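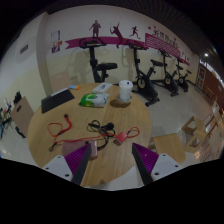
It should have let go long before that, came a voice from the back row, and I think most of us on the Ludero open day had got there at the same moment. A cable was wound round one finger, the arm was still pulling, and the plastic tub on the other end of it was travelling along the bench towards the front seats.

Search this blog Type and press enter

Aug 6, 2026

I should go back a bit. Ludero opens its place in Skellville to visitors every summer and I had been meaning to go for ages, so when a seat came up on the afternoon tour I said yes straight away and worried about the train later (two changes, and a very nice cheese scone at the second). We were met at the door, given stickers, and taken first to the exercise room, where people teach the job by hand. You hold the gripper yourself, a pair of fingers with purple ribbed pads, and work over a round wooden table with ordinary clutter on it: cords, a packet, a takeaway cup with its lid on. There are exercise bikes along the wall behind and big purple sporty figures painted above them, and I liked it enormously. I had a go at picking up a cable and was hopeless!

Then across the corridor to see the arm itself, which they call Rulell, do the same sort of tidying on its own. Everything it had met so far that afternoon had gone neatly into the tray. The trouble came with a long black lead. It took hold of a loop, lifted, and the loop slid down behind the pad and pulled tight, while the far end was caught under the handle of the tub. Our guide pressed the stop on the hand unit. The arm carried on for another 59 centimetres. Then the tub came off the bench and landed with a terrific bang, and only after that did everything go still.

No one was hurt, I'm very glad to say, and the tub missed the front row by a good stride. But it was a proper fright, and I thought better of Ludero for what they did next. They switched off at the wall, moved us all back behind the yellow line, and told us what they knew, with no flannel.

The stop signal goes through a small relay box made by Mitsotakis-Vlachou, and that part had done its job. The delay was in a setting of Ludero's own. Someone had changed the stop on the hand unit to "finish the current move" for a filming day, to save the arm from freezing halfway, and had never changed it back. The red button on the bench would have cut the power at once, but our guide was standing four paces from it with the hand unit in his palm, and you reach for what you're holding, don't you?

There was a second fault as well. The arm is meant to give up when the pull on its fingers goes over a limit, and the limit had been left at 700 grams more than it should have been, left over from a trial with heavier things. A full tub on a lead never quite reached it.

Both settings are now being locked, we were told, and the hand unit will go back to a plain stop. The front row of chairs is moving too. I asked whether they would still run the demonstration in September and the answer was yes, if the checks are signed off first, and with short leads only until then.

We finished with tea in the canteen, where everybody told everybody else exactly what they had seen, and I very nearly missed my train. Parking is free if you're driving, but the turning is easy to miss coming from the station side.

Share this 4 shares 2 comments

Related posts
A wet morning at the Skellville pumping station
Round the biscuit works with a bad knee
Open days worth booking early
The tram depot, and why I'd go again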